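Derham Residential Robotics Laboratory
Apartment Test Area: Periodic Safety Inspection Checklist, Mobile and Arm-Mounted Systems
Inspection date: July 23, 2022
Inspector: Setareh Kazemi
Accompanied by: Lambros Tsoukalas (operations)
Ratings: S = satisfactory, C = satisfactory with comment, A = action required, N = not checked

Section 1. Access and documents

1.1 Current risk assessment posted at the entrance. S
1.2 Operator list posted and up to date. A
Comment: Jade Whitlock completed her operator training but does not appear on the list. The list is to be reissued before her next session.
1.3 Emergency contact numbers legible from the door. S
1.4 Session log signed at start and end of each shift. C
Comment: Two end-of-shift signatures are missing. Mr. Tsoukalas was informed during the visit.

Section 2. Emergency stops and guarding

2.1 Fixed stop button tested from each operator position. S
2.2 Handheld stop tested at the far side of the living area. S
Comment: Tested with the balcony door closed. The test should be repeated with the door open if sessions are to be run that way.
2.3 Restart requires a deliberate second action. S
2.4 Spare battery for handheld stop charged and labeled. A
Comment: Charged, no label.

Section 3. Grippers and handling of soft goods

3.1 Finger surfaces free of cuts, loose edges and buildup. C
Comment: Light lint is acceptable under Procedure 7. Fingers are to be wiped at the start of each shift and after any session with clothing or bedding.
3.2 Grip force limit set and locked for household items. S
3.3 Approach speed over furniture at or below the site limit of 160 millimeters per second. S
3.4 Items checked for pins, hard tags and long drawstrings before handling. C
Comment: The check is being made but is not written down. A line should be added to the session log.

The site rule for garments applies wherever they are placed, including on seating. An operator must not reach in to free or straighten a garment while the arm is enabled. The arm is to be stopped first, and the second operator must confirm the stop aloud.

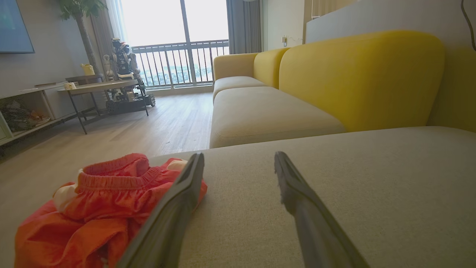

Staff interviewed on this point gave consistent answers. Jessie MacLeish asked whether the rule also covers picking up an item that has fallen to the floor within reach of the arm. It does, and the wording of the posted rule should say so.

Section 4. Floor and travel paths

4.1 Travel paths for wheeled bases clear of loose items. C
Comment: Garments on the edge of a seat can slide into a travel path. Operators should look at the floor before any base is enabled.
4.2 Minimum path width of 700 millimeters maintained. S
4.3 Cords and cables secured away from wheels. N
Comment: To be checked at the follow-up visit with the furniture moved.
4.4 Open liquids kept off tables near powered equipment. N
Comment: Vessels were not checked for contents. The rule remains in force for all cups, jugs and watering cans.

Section 5. Maintenance records

5.1 Running hours recorded for each arm. S
Comment: Arm 2 stands at 869 hours. Wrist bearing inspection is due at 3,000.
5.2 Fault reports closed within the required period. A
Comment: One report from the Bokcombe loan period is still open. Eirini Pappas will obtain the missing service sheet.

Overall result: conditional pass. Sessions may continue. Items 1.2, 2.4 and 5.2 are to be closed in writing, and a follow-up visit will be made in August to complete Section 4.

Distribution: E. Pappas, L. Tsoukalas, Proltmont site file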